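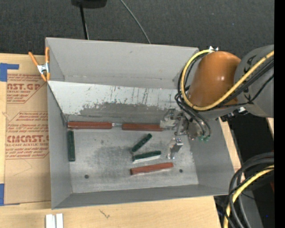
Aug 27, 2025 – bin picking, demonstration set 3

Continued kinaesthetic teaching and teleop on the gray bin. Parts are the bar blocks, red and green, same as the last set. Target is 49 usable demonstrations before the policy is retrained on the Madden machine.

Setup: bin position unchanged, spring clamp on the back left corner. Arm comes in from the right. Hoses and the yellow cable are routed along the link. Allow slack at the orange joint before any wrist rotation past 40 degrees, or the cable pulls at the connector end.

Hand guiding: fine for the open floor, poor near the walls. With a hand on the link the operator tends to push the gripper down at close, and the recorded force trace is then useless for training. Discarded those runs. Sofia Baptista suggests guiding only to the pre-grasp pose and leaving the descent to the Hiebert controller. Tried it, and the traces are much cleaner. Will keep it for centre picks.

Remote control: better for bars lying against the foot of the sloped panel. One finger has to go in behind the bar, and the approach angle matters more than the speed. Translation scale set to 0.3. At full scale the operator overshoots and corrects, and the corrections end up in the demonstration. Colour is not part of the instruction yet; the operator takes whichever bar is easiest to reach. That biases the order toward the right side, so from the next block the order will be assigned by script.

Open items:
– Gripper finger contact with the bin floor on low approaches. Raise the floor limit slightly and repeat run 2719.
– Bars lying close together: no agreed rule on whether to nudge one clear first. Needs a decision before September.
– Timestamps from the Cindeck logger lag the joint states. Offset looks constant; confirm before merging.

Recent entries
Teleop scale factors, first pass
Hose routing on the wrist
Immont force sensor zeroing

2 comments · 0 shares
Contact the lab | © 2025 Immont Robotics Workshop | Back to top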